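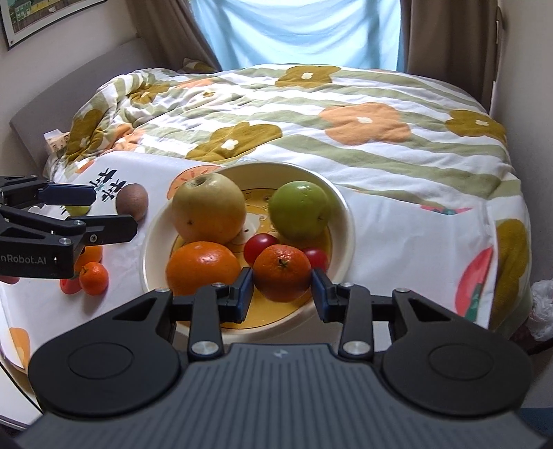 June 6, 2021. The Ulari glaze came out of the kiln this morning and the color is finally close, but the surface is still wrong. I want a warm orange with a soft skin, and what I have is a warm orange with pits. My comparison for the color is still a mandarin, like the one in the bowl with the little dark stem on its top, and not a tomato, because every time I add more of the red stain the glaze goes to tomato and I cannot bring it back. On tile 6 the hue is good where the glaze is thick. On the edges it is thin and goes brownish, as before.

Filed under: Glaze Tests, Cone 6
3 min read

Batch as mixed yesterday: 358 g dry, with the Jacquet frit from the new sack. I passed it two times through the fine sieve. The first time there was a lot of stain left on the mesh, so I brushed it through by hand and did not throw it away. In the last batch I think I lost some color exactly in this way. Water was almost 209 ml, added slowly. It felt a bit heavy on the stick, like drinking yogurt, and I left it overnight with the cover on. In the morning it had settled hard at the bottom. Next time I will put a pinch of Epsom salt.

Application was dipping for the tiles and pouring for the two small cups. The cups were bisqued in the Drosotbridge studio before we moved the shelves, and I suspect they are softer than the ones we make now. They drank the glaze very quickly. One has a thick line where I stopped the pour to change my hand. I left the line on purpose to see if it melts out. It did not melt out.

Firing was in the Navport kiln, middle shelf, with a witness cone in front and one behind. Both bent correctly, the back one a little more. For cooling I let it fall by itself at first and then held it to 78 degrees per hour in the upper part. The hold at the top was short, and here I think is my mistake.
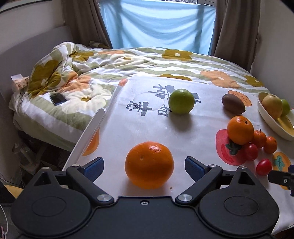 The pits are small and they are all over, also inside the cups, so I do not believe it is dust. With the loupe some of them have a smooth edge, as if the bubble opened and the glaze began to heal but had no time. Others are sharp. A colleague who looked at the tiles said to leave them as they are and call it a texture, and on a vase I would maybe agree. For a cup it is not acceptable, the lip is unpleasant and tea will stain it.

What I will change for the next firing: only the hold. I will make it longer and keep the same batch, the same water, the same cooling. I was tempted to change also the frit amount, but in October I changed two things at once and then I could not say which one had helped, and I had to repeat everything.

To do before that:
- sieve the rest of the bucket again and write the date on the lid
- bisque new tiles from the present clay
- wash the kiln shelf, there is one drip from the thick cup
- ask if the old sack of frit is still in the storage room

The thick cup is stuck slightly at the foot. I will grind it tomorrow, with the mask.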